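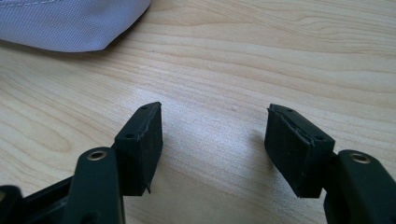 Small Outboard Racing > Events and Results > Staltitz: did the shorter course work?

shaimaa_e
Posted 2018-05-15
Still grinning from the Staltitz opener! For anyone who couldn't make it, they moved the turn buoys in to keep us out of the weeds at the north end, so the straights were a lot shorter than last season. I was dreading it, to be honest, and then the first heat went off and it was the best racing I've had in that boat. You come out of the exit pin, get your chin down, and it's already time to set up for the next turn. My arms are wrecked. Morenike Bassey and I swapped the lead so many times in the second heat that my crew lost track (she got me at the line, fair and square).
So who else ran it, and would you want it that way again in October?

Haruto_U
Loved watching it from the bank, didn't love driving it. My boat needs a long straight to get up on the prop and stay there. I'd barely have it flying and then I was off the gas again. I know that's partly my setup, but a lot of us built for the long course and it's a pricey thing to change halfway through a season.

mbassey
Shaimaa, that second heat!! I could hear you the whole way around and I didn't dare look. Best fun I've had since I moved up from the junior class.
Haruto, what prop did you have on? I dropped to a smaller pitch the night before and it woke the thing up out of the turns. I was pulling 200 rpm more at the end of the straight than I'd like, but it held together.

Haruto_U
Same one I ran at Dreswood. I do have a smaller one but it has a ding in one blade and I haven't sent it out yet. So yes, some of this is on me.

abdelghani_az
Going to disagree with the cheering section a little. The racing up front was great. Back where I was, it was a car wash. With a full field on a course that tight, the water never settles between laps, and the lighter boats were getting thrown around in the first turn. I backed out of it twice because I couldn't see the boat ahead of me. I'd be all for the short course if they split the class into two groups and ran a final.

shaimaa_e
That's a fair point and I wouldn't have seen it from where I was. Splitting the field sounds good to me. More heats to watch too! 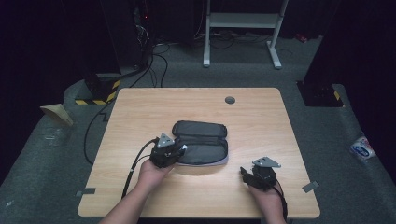

Zip pouch, opened up on the desk

chau_q
I was on the scoring barge, so I'll throw in my view. Splitting into groups is a nice idea but look at the clock. We had the lake for the afternoon only, and every restart eats 20 minutes by the time the rescue boats are back on station and everybody's fueled. We'd have to drop something else, and I don't think the vintage runabouts should be the ones to go. People come out just for those.

abdelghani_az
Agreed on the vintage guys, leave them alone. What about cutting the heats to three laps and running more of them? Istska does it that way and it moves along really well. You're never sitting on the trailer long enough to get cold.

Haruto_U
Three laps is a sprint to turn one and a parade after that. No thanks.

mbassey
You clearly weren't at Istska last year, Haruto, there was no parade! I went from dead last to second in three laps because everybody was fighting each other for the inside lane. Bring the small prop and come try it.

chau_q
I can ask about a longer permit for October. The application costs us 2000 for the full day so we'd need more entries to cover it, but if people in this thread are serious about coming back, that helps me make the case. Abdelghani, does the date suit you? I know the opener landed right before Ramadan and you mentioned that made the weekend a squeeze.

abdelghani_az
October is wide open for me. I'll be there whichever course you lay out, and I'll complain about it afterward.

shaimaa_e
Put me down, full day, split field, short course. And Haruto, send that prop out now, the shop gets slammed by midsummer.

Haruto_U
Boxing it up tonight. Still voting for the long course though.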